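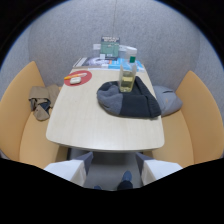
Jahangir Chowdhury
Senior Workplace Adviser, Otlow office

When I started to work in this country I had a desk near a window, and next to me was a man who spoke on the telephone all day. He was a kind man and he had a beautiful voice. After a month I knew the name of his dentist, the price of his new fence and the reason why his brother did not come to the wedding. I did not know much about my own work, because I could not read a page to the end.

I have thought about him often since our offices in Otlow and Kurnside were joined on one floor. Many of you have written to me about noise. I promised in the last newsletter that I would answer everyone together, and I am sorry it took so long.

First, what you told me. We received 57 replies to the short survey. The question was open, so people wrote what they wanted, and some wrote a great deal. I read all of them twice. The most common complaint was not loud noise. It was speech, and mostly one side of a telephone call. People wrote that they can work beside the printer, beside the road, even beside the drilling we had from the tenants upstairs, but they cannot work when a colleague says "yes", then waits, then says "no, the other one".

I understand this very well. When you hear both people in a conversation, you can stop following it. When you hear only half, your head tries to make the other half. For those of us who work in a second language it is heavier still. I cannot leave English in the background like music. If English is spoken near me, I am listening to it, whether I want or not, and by four o'clock I am tired in a way that my colleagues who grew up here perhaps do not notice in themselves.

The second complaint surprised me. A good number of people said the floor is too quiet. They are afraid to speak. One person in accounts wrote that she goes down to the car park to call her son's school, even when it rains, because at her desk she feels that the whole row is hearing about his asthma. Another wrote that new staff do not ask questions any more. At the old Kurnside office you could turn your chair and ask. Now you write a message, and you wait, and the person is sitting two metres away.

So we have the strange situation that the same floor is too loud and too quiet, and I believe both groups are right. A room with a steady, low sound of talking is comfortable for most people. A silent room with one voice in it is not. Before the move we had many small teams who all talked a little. Now we have long rows, and each voice stands alone.

What we can do about this with the building is limited. The ceiling is concrete and the landlord does not allow us to hang anything from it before the fire inspection is finished. We asked for a price to put carpet in the north corridor, where the footsteps are bad, and the answer was a little more than 3000 dollars, which we have accepted. The work is planned for January, when the fewest people are in. Please take your shoes and boxes from under the coat rack before the holidays, or they will be moved to the storeroom and you will have to speak with me to get them back.

Then the booths. I had many questions about them, so I will write more here.

A booth with a soft curved wall and a table in the middle is a good place for two people to talk about one problem. The wall takes away some of the sound, mostly the sharp part, and a person passing behind will hear a murmur but usually not the words. But an open booth does not have a door and it is not private. Please do not use one for a performance talk, for a medical matter, or for anything about pay. For these we have the 2 small rooms with doors beside the lifts, and they can be booked by the hour.

I also ask that booths are not used as a desk. I know why it happens. It is pleasant to sit with something around your back, and I have done it myself, for a whole morning in spring, until a colleague from Nirnindale stood and looked at me with her laptop under her arm and I understood. Forty minutes is a reasonable time. If you leave for lunch, take your things. A cup on a coaster is not a booking.

Some of you asked if we can have a system of cards, red for "do not disturb" and green for "please come". We tried this at Nirnindale three years ago and I must report that it did not go well. In the first week everybody was careful with it. In the third week all the cards were on red, also the cards of people who were on leave. After that nobody looked at them. I would prefer that we talk to each other about it, even if it is a bit uncomfortable.

To make this easier, here are a few habits which the teams who wrote to me with the fewest complaints seem to share.

They stand up when the telephone rings. It is a small thing, but when you are standing you are already half on your way to another place, and the long calls move out of the row by themselves.

They have a time for questions. The contracts team talks freely from 10 to 11, and if you sit near them you know that this is the hour to do your filing or to get your coffee. After that they are quiet until lunch. The new people in that team told me they save their questions on a paper and are not shy to ask, because in that hour everyone is asking.

They say it directly and early. "I have something difficult until three, could you take the call over there?" is a polite sentence. I practised it at home before I used it for the first time. What is less polite is to suffer for six weeks and then to write about a colleague in a survey. I had thirteen such answers, with names, and I will not pass on any of them. Please speak to the person.

And they are patient with headphones. A person with headphones is not angry with you. Wave with your hand a little where they can see it, and do not touch the shoulder.

On the question of money for headphones: yes, each team can order from its own budget. Mr Tsao at the front desk keeps a pair of each of the three types so you can try them before your team pays. He asks that you sign the list and bring them back on the same day. The heavy ones are best against voices but they are warm on the ears, and people with glasses have told me that they press.

I also want to say something about the kitchen, although it was not in the survey. The glass door between the kitchen and the north row does not close by itself. If you go out with both hands full, please push it with your elbow. The people in the first row hear every spoon – they have been very polite about it, and I think they have been polite for long enough.

The man with the beautiful voice retired some years ago. At his farewell I told him, with some wine for courage, that I had listened to all his telephone calls. He was not ashamed at all. He said he had always wondered why I never asked how the wedding went. The brother came in the end, only late, and he danced until the hall was closed.

If your reply to the survey is not answered in this text, write to me again or come to my desk. Between 10 and 11 is fine.

Posted in: Around the Office, People and Places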